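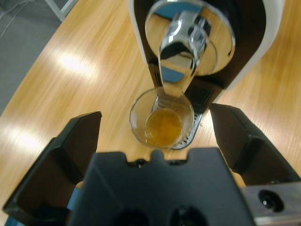
Robots making coffee: an afternoon at the Clelico open day

By Marlies Mayrhofer
Friday, July 9, 2021

I signed up for the Clelico open day back in January, when it was supposed to be online only. Then they changed it to a small in-person visit with a sign-up sheet, and I got one of the 48 places. I work in packaging, so I told my boss it was research. It was partly research.

Clelico has the ground floor of a building behind the bus depot. Parking is bad. I ended up two streets away and came in during the welcome talk, which covered the history of the company and which I don't think I needed. After that we were split into groups and sent to the different stations.

The first station was Pinheiro, their sorting project. It picks small parts out of a bin and puts them in trays. I see a lot of machines that do this at work, and most of them are faster. The engineer there said speed wasn't what they were working on. They want it to cope with parts it has never been shown, and she let people drop in things from their pockets. It picked up my car key on the second try. It would not pick up a hair tie at all.

The second station was the one most people had come for. The project is called Stukus, and the task is making a drink with an ordinary coffee machine on an ordinary table. Everything the arms work with is something you could have in a kitchen. The machine hadn't been changed and the glass cup was just a glass cup.

I asked why coffee, because every robot demo I have ever been to has been coffee or folding towels. The answer was pretty sensible. You have to put a cup in the right spot, under a spout that doesn't leave much space. You have to wait. Then you have to deal with something that has liquid in it and can't be tipped. Clear glass is also hard for cameras, which I knew from our own inspection line. We gave up on looking at clear lids with a camera a few years ago and went back to having a person do it.

The arms have cameras close to the grippers, and a screen next to the table showed what those cameras were getting. I spent more time watching the screen than the arms. From the side you see a robot moving slowly toward a cup. On the screen you see how little room there is, and how much of the view is taken up by the robot's own fingers. The glass picks up every reflection in the room. If someone had given me that picture and told me to grab the cup, I would have wanted a second angle.

They do use a second arm for some of it. The two don't have the same kind of gripper. One has wide black fingers with hollow insides, and the other has a tan finger and a toothed strip running along the side.

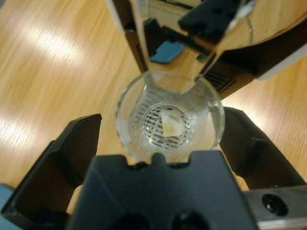
Getting two arms to work over the same cup is the part they have had the most trouble with, according to the man running the station. Each one is in the other one's way. If the first arm nudges the cup even a little, the second one is reaching for a place where the cup used to be. He said they had done 67 full runs in the week before the open day and that he was happy with most of them. He didn't give a number for "most," and when somebody in the group pressed him he said it depended on what you counted as a failure. I have given that same answer in meetings.

Our group saw 2 runs. The first went through without stopping. On the second he paused it partway, moved the cup back by hand, and started again from there. I was glad he did that in front of us. At trade shows I'm used to seeing one perfect cycle over and over behind a plastic screen, and you learn very little from it.

It is slow. I could make a coffee, drink it and rinse the cup in the time it takes. A boy in our group asked if the robot could do milk, and the answer was no, not yet.

We were meant to see a third station, Saltico, which is a gripper they want to sell on its own. It was running behind, so we got a short talk and a few sample fingers to pass around. They are black plastic and lighter than I expected. I asked about wear on the tips, because that is what we replace most often, and was told they print new ones in-house. I would have liked a price. They said to send an email, so I have sent an email.

There were sandwiches at the end, and coffee from a big steel urn in the hallway.

If you want to go, the next visit isn't scheduled yet, but they keep a mailing list. Groups are kept to 6 people per station, so you can get close and ask what you like. Wear comfortable shoes, since there is nowhere to sit until the sandwiches. And leave time for the parking.

I'll write a bit more about Pinheiro if they answer my questions about the bins. For our line I think it could be worth a trial on the mixed returns, where speed doesn't matter much and nobody likes the job. The coffee robot I have no use for, but it was the one I talked about when I got home.

Recent posts
Why our label printer hates humidity
Replacing a conveyor belt in one morning
Notes from a very long safety training
Clear lids and why we stopped using the camera

Contact | © 2021 Marlies Mayrhofer | Back to top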